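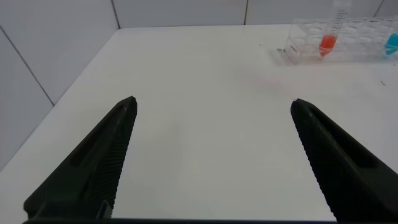 Bring back the counter

Prillmont closed its last staffed permit window in April. I found out the way everybody finds out, by driving there with a folder. Door locked, sheet of paper taped inside the glass, web address on it about as long as my arm. No phone number. There was a woman behind me with a question about a fence and we both just stood and read the paper twice.

So this is a piece about counters. The flat thing with a person on the other side of it. I think we're getting rid of them too fast and for bad reasons, and I think small towns especially are going to regret it.

First the money, which is always the first thing anyone says. The town put out a notice that the online portal handled 1,279 requests in its first stretch. Great. Handled how? Mine was one of those. I wanted to replace a back step. I picked the wrong category because there isn't a category for a back step, there's "structural" and "landscape," and I picked structural, and it asked me for an engineer. For a step. I closed it and started over as landscape and that went through. So I'm 2 of the requests. My neighbor is probably more than that, she kept getting timed out while she hunted for her parcel number.

At the old window that was a one minute conversation. You'd say step, the clerk would say how high, you'd hold your hand out at about knee level, and you'd get the right form with an X already marked where you sign. That hand gesture is what I miss. There's no box for it.

People tell me I'm being nostalgic. Maybe. I'm old enough to remember being treated badly at plenty of counters. The passport place in Trestitz when I was first married — forty minutes in line and then sent home for the wrong size photo, and the man enjoyed it. I don't want him back. Some of those jobs attracted people who liked saying no. But you could see him. You could ask for somebody else, and I did, and somebody else took the photo and said it was fine.

Who do you ask for on a website?

The other argument is hours. The portal is open all night, the window was open till four and shut for lunch. Fair point, a really good point, and if you work shifts the window was never much use to you. I'd keep the portal for that reason alone. Keep it, fix the timeout, add a category for small stuff. And also put one person at one counter a couple afternoons a week. Skovton does this. Skovton is not a rich town, it has a smaller budget than ours and worse roads, and it still has a clerk at a desk by the library entrance who'll do your dog license and your burn permit and tell you which form you need for the rest. I went over and watched for a bit. Mostly older people, sure, but also a kid maybe twenty starting a food cart and a couple who'd just moved in and didn't know what day trash was. They didn't know it was a thing you could look up becuase they'd only come in about the car sticker. That's how it goes at a counter. You come for one thing and walk out with the thing you didn't know to ask.

And the clerk learns too. If 50 people in a month come up confused about the same line on the same form, somebody with a pulse notices and gets the line changed. A portal just logs it as 50 abandoned sessions, if it logs it at all.

Same thing happening at the bank, by the way. Same at the pharmacy, where there's now a screen before you get to the person, and the person has to wait for you to finish with the screen. Cao's, the hardware store on my street, still has a real counter with the dents in it and you can put the broken part down on top and say "one of these." I've never once known the name of the part. Around 60 cents, usually.

The town is taking written comments on next year's budget until 28th July. Written comments go through the portal, of course, there's a link under "Engagement" and then you have to make an account. You can also mail a letter to town hall, they didn't advertize that but the mail slot still works. Two sentences would do it. Say you want a person at a desk. Say which afternoons.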